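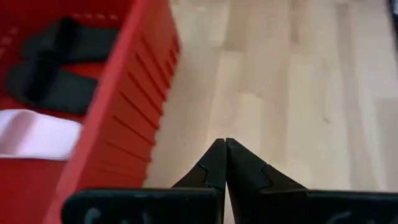

Teodoro Tovar asked last time if the soft items could stay in the red bins between checks, as tipping everything out takes up half the morning. They can, as long as you can get a hand under them and feel the floor of the bin. If you can't, tip it out.

BIN AND TABLE CHECK, SORTING ROOM
Skaltden site, November 2019
Checked by: Edivaldo Xavier
Last full check: June

1. Rim
Run a palm all the way round, including the corners. Look for splits and sharp edges.
Result: OK
Comment: Rolled rim sound on the red bin. Wear gloves for the older Murkov crates, two of which have a rough edge at one corner.

2. Ribbed walls
Press each wall with a thumb. Wipe between the ribs.
Result: OK, needs cleaning
Comment: Dust collects in the ribs and a flat cloth goes straight over it. Use the small brush from the sink cupboard.

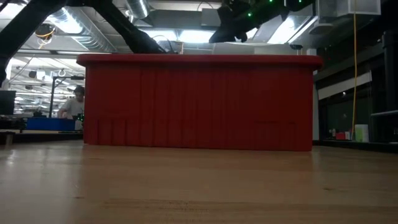
The brush has to be dry or the dust turns to paste. Put it back afterwards. It went missing for most of the summer and I ended up using a toothbrush.

3. Base
Set the bin down on the table and push at each corner. It should not rock.
Result: OK
Comment: None.

4. Contents
Nothing sharp, leaking or glass. Straps and cloth laid flat and kept below the rim.
Result: OK
Comment: Straps left hanging over the side get caught when bins are carried. Please tuck them in.

5. Table top
Check for splinters, spills and anything sticky. Check that bins are not hanging over the edge.
Result: OK
Comment: Brimia polish is fine on the wood but leaves it slippery for the first hour. Do it at the end of the day.

6. Labels
Result: NOT DONE
Comment: Teixeira sent the wrong size. Order 828 is going back. Carry on with masking tape until the new ones come.

7. Spares
Result: LOW
Comment: 96 liners left on the shelf. Reorder before the next check, same type as before.

Still open: items 6 and 7, and the two rough Murkov crates.

E. Xavier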